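How Long Is a Minute? Guessing Time Without a Clock
Project report, Intro to Research Methods
Instructor: Duyên Dương

Why I picked this

I am late to everything. My mom would tell you it's a personality thing, but I have a different theory: I think my inside clock is just bad. I'll sit down to check one message and get up feeling like maybe five minutes went by, and then the bus is gone. So when we had to pick a question for the semester project I wanted one I'd care about in May as much as I did at the start, and this was it. How good are regular people at telling how much time has passed when they can't look?

My first idea was way too big. I wanted to have people live for a whole weekend with no clocks at all, like those cave studies we read about, where somebody goes underground and loses track of what day it is. Ms. Dương very kindly wrote "who is going to agree to this?" in the margin of my proposal. Fair! My roommate wouldn't even do an evening. So I shrank it down to something people could do between classes: guess when a minute is up, under a few different conditions, with me sitting there holding a stopwatch.

What I already knew (not a lot)

The textbook chapter splits time guessing into two kinds. In one kind you know ahead of time that you'll be asked, so you're paying attention to time going by. In the other kind you get asked afterward, as a surprise, and you have to work it out from what you remember. The first kind is supposed to feel long when you're bored, since all you have to do is watch the time. The second kind is supposed to come out longer when a lot happened, because you have more stuff to look back on. I had to read that part several times before it clicked. It explains vacations, where the days fly by but afterward it feels like you were gone forever.

I stuck to the first kind for the main test. The surprise kind has a big problem for a small project, and the problem is that it only works once per person. After that they're onto you.

How it worked

I had 30 people in the end. Most were from my dorm (Dondier Hall, second and third floors), plus people from my lab section and a handful who happened to be at Putetti, the sandwich place across from the library, when it was slow and the owner was in a good mood. Everybody was a student except two of the Putetti staff. I know this isn't a random sample and I get into that later.

Each person did three rounds. In the quiet round they sat in a chair and did nothing. In the music round they listened to an instrumental playlist I made on Hulura. In the busy round they sorted a deck of cards by suit. The instructions were the same every time: say "now" when you think one minute has passed, and please don't count in your head. I mixed up the order so that not everybody started with quiet.

Phones went face down on my side of the table, and wrists had to be bare. I hadn't planned on the wrist rule. It came out of my practice run with Esperanza Park, who was my project buddy (we each had to help on the other person's project, hers is the one about vending machines). She did the quiet round and got within a second, and I was so impressed, and then she held up her arm and laughed. Her watch buzzes when she's been sitting still for too long. She'd been wearing it the whole time and neither of us had thought about it! After that the rule was that everything comes off, including bracelets, because one guy said he could sort of feel his beads shift when he breathed and he was using that to keep time. I have no idea if that's possible, but I didn't want to find out in the middle of my data.

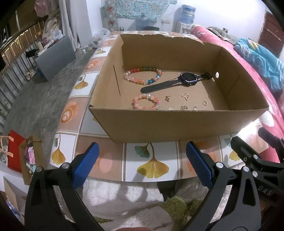
The "don't count" rule was harder. You can't see somebody counting. I asked afterward, and several people admitted they'd started without meaning to and then tried to stop, which I believe because I did exactly the same thing when Esperanza tested me. A couple of them tapped their feet. One person sang under her breath in the quiet round and didn't notice until I told her. If I did this again I'd give people something small to say out loud, like repeating a word, which is a trick I found too late in a paper by searching for "how to stop people from counting."

I also had to think about where the wall clocks were. The study lounge in Dondier has one that ticks. I never noticed it in two years of living there, and the second I needed quiet it was the loudest thing in the world. I took the battery out during sessions and put it back in afterward, except for one Thursday when I forgot, and I'd like to say sorry to everybody who thought they had more time before dinner.

What I found

The quiet round came out short. The average was 55 seconds, so people called "now" a little early, which fits with the idea that a minute feels long when you have nothing to do but wait for it. I really expected it to be shorter than that. When I did it myself I felt like I'd been sitting there for a geological age.

The card round went the other way. Nearly everyone ran past the minute, and a few people got so into the cards that they forgot to say anything at all and I had to decide when to give up. I hadn't written down a rule for that before I started, which was dumb. I ended up letting them finish the deck and marking the round as "no call," and those rounds are left out of the average. That almost certainly makes the card round look better than it was, since the people who lost track the worst are exactly the ones missing.

Music landed in between, but it was all over the place. Some people told me they used the songs. If you've listened to enough music you kind of know how long an intro lasts, so an instrumental track is still a clock if you know how to read it. My lab partner Kwak plays bass and was spookily good in that round and terrible in the other ones. I'd have loved to compare musicians with everybody else but I didn't ask about it on the sign-up sheet, so all I've got is Kwak.

The other thing I tried, just for fun, was asking people at the very end how long the whole session had been. That's the surprise kind of guess. The answers were wild. People who'd chatted with me between rounds guessed long, and people who'd been in a hurry guessed long too, so I can't get anything out of it except that it made a good conversation. It's not in my results table and I'm only mentioning it because Ms. Dương asked us to report everything we collected.

Stuff that might be wrong with it

The sample is mostly my friends and neighbors. They're all close to the same age, they drink too much coffee, and they wanted to help me. I think some of them tried extra hard because it was me. The papers I read talk a lot about age making a difference and I can't say a thing about that.

Time of day was another mess. I ran sessions whenever people would show up, so some were at nine in the morning and some were after eleven at night when everybody was either wired or half asleep. I did write the times down, but the groups are too uneven to compare.

Then there's me and the stopwatch. I was pressing the button by hand when I heard "now," so my own reaction time is in every number. It's a small amount and it should be the same in each round, but I got tired too, and on the long days I'm sure I got slower. Esperanza suggested recording the sound and measuring it afterward. She suggested this after I was done. Thanks, Esperanza.

And the card sorting isn't equally hard for everyone. For somebody who plays a lot it's nothing, and for somebody who doesn't it takes all their attention. A better task would have levels you could adjust so that everybody's working at the same effort.

What I'd do next

I want to try the same people again a few weeks later and see if they're off in the same direction. If somebody always calls early, that tells you something about them. If they bounce around, then one round per condition isn't enough and my averages don't mean much for any single person. I'd also like to let people practice with feedback, because I got a lot better over the semester just from being around so many minutes.

I tested myself one last time the night before this was due, in the quiet lounge, battery out, and I was early by three seconds. I then missed the shuttle to turn in my poster.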